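From: Ngan-ling Liao
To: gripper-users list
Date: Feb 1, 2020
Subject: Re: [gripper-users] Nevolari vs. Rakura fingers on soft objects

Sum-yee Kwan wrote:
> We have the Rakura two-finger on our arm now and it does fine on blocks
> and cups. Plush and anything fuzzy is another story. It closes, reports
> a grasp, and then half the time there is nothing in the fingers when the
> arm comes up. Has anyone run the Nevolari on the same sort of thing? I
> would like numbers if you have them, even rough ones. Also, did you have
> to change anything in the Jinano controller to get it to close slower?
>
> Sum-yee

Hi Sum-yee,

Yes, we have run both. Same arm, same tray of toys, same start pose. We did 1,227 attempts with each gripper, spread over a few weeks. The Nevolari ended with 919 good picks. I don't have a final number for the Rakura yet because part of the log has to be checked by hand, but it will come in lower. Most of the difference is on plush.

We counted a pick as good if the toy was lifted clear of the tray and let go over one of the boxes. Whether it dropped through the hole or bounced off the rim we logged separately, as that says more about the place pose than about the fingers.

What we saw with the Rakura matches your report. The grasp flag comes from the motor current, and a fistful of fur is enough to trip it. We stopped trusting the flag and now check the finger gap again after the lift. If the gap has gone to zero, it's a miss. That alone cleaned up our logs a lot, though it does nothing for the pick itself.

Spiky rubber balls were easy for both. Smooth balls were worse than I expected, mostly when the fingers came down off center and pushed the ball under something else. Small hard things against the tray wall are still bad with either gripper. The fingers touch the metal first and the arm stops.

On the Jinano question: yes, you can slow the close. The speed setting is in the tool profile, not in the motion profile, and it only takes effect after you reload the tool. We run at 60 percent of the default. At 26 percent it was gentler but the cycle got too long, and plush did not improve any further. Leave the force limit alone until you have the speed where you want it – I changed both at once in the beginning and had to redo a whole batch.

Two other things that cost us time. Put a cloth on the table if you don't have one, as our tray used to slide on the bare top whenever the fingers caught the rim. And shuffle the tray by hand between runs, or the same few toys stay at the bottom and you end up testing only the ones on top.

I have not tried the Tu pads on either gripper. If someone on the list has, I'd like to know how they hold up on fabric. We plan to order a set in May.

I can send you the tool profile and the script for the gap check. Let me know which firmware you are on first, the file format changed between the last two.

Ngan-ling
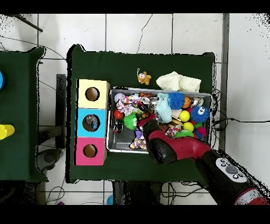 Gripper down in the toy tray, drop boxes on the left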